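# Simulated runs: questions about the rules

**Which rules apply to simulated runs?**

The Vundholm handling rules, same as on the floor. Nivberg sites have used them for both since July. A run that would be stopped on a real arm is stopped in simulation too.

**When does a run count as valid?**

When the start pose, the scene version and the gripper state are all logged before the first move. If one is missing, mark the run as void and leave it in the set. Don't delete it.

**Can I speed up the approach in simulation?**

No. The limit is 700 mm per second for free moves and 18 mm per second for the last part of a grasp. Bonsu scenes load with both limits set. 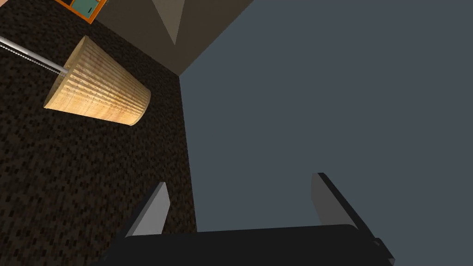
The slower limit starts as soon as either finger is within reach of the object, and it stays on until the object has been lifted or the grasp is given up.

**What if an object has tipped over or rolled away?**

Carry on if the arm can reach it without touching a wall. Otherwise end the run and record it as "out of reach". Don't move objects by hand in the editor halfway through.

**How many runs are needed for sign-off?**

1,210 valid runs per task. Void runs don't count towards this, so plan for around 1,778 in total.

**Who can change a limit?**

Only the site lead, in writing. Changes go in the Vudis log with the old and new values.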